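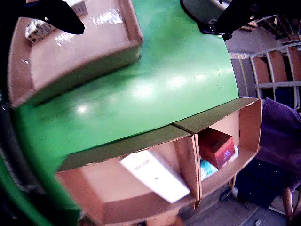 Gripper over the tray, bins below.

August 5, 2021

What a day! Rules day at the Mestbridge cell, and I have come home buzzing over a document most people would use to level a table. Naveed Butt and I spent the whole shift on the handling rules for the picking station, going through the May draft line by line with the arm right there beside us, so we could argue with the thing itself and not just with the paper.

First, the standing rule. The draft said "keep a safe distance," which means something different to everyone who reads it. Naveed wants a line painted on the floor and a plain sentence: no hands past the line unless the arm is stopped and the person reaching in has stopped it themselves. I love that. It went straight in.

Then speed. We settled on 296 mm per second as the cap whenever someone is working next to the station, and 500 only with the area clear. Votix wanted one number for everything, but I think two is right - people will respect a limit that makes sense to them.
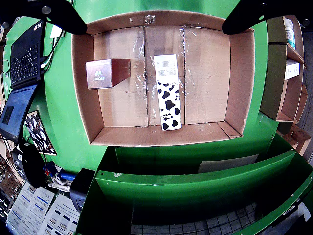

House rules: the tray

Tape goes flat, with no loose ends where a finger could catch. Cartons may lie any way they like (Soomro asked for them all upright and I talked him out of it, because real goods don't arrive upright). Fingertips get wiped and the screws checked at the start of each shift, and the check gets initials. Cables on the table were my own addition. I want them clipped down along one side, and I mean to do that myself tomorrow before anyone else gets in.

We went back and forth on the laptop for ages. Naveed would move it to its own stand, I'd keep it in reach of whoever is running the cell. Left open for now.
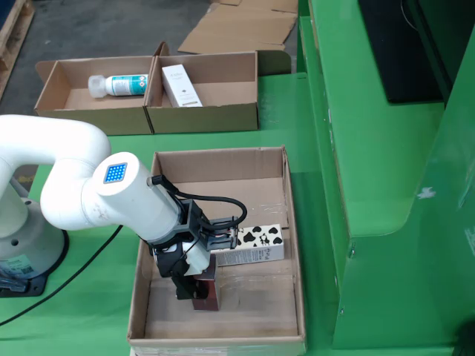 Arm down in the big box, by the dark red carton.

The last item was grip force, and we only got halfway. Pullalberg's note says to log every dropped or crushed carton for the first 3000 picks, then review. I'd review at 2000. Naveed is going to write to them in the morning, and I still have to type up section four.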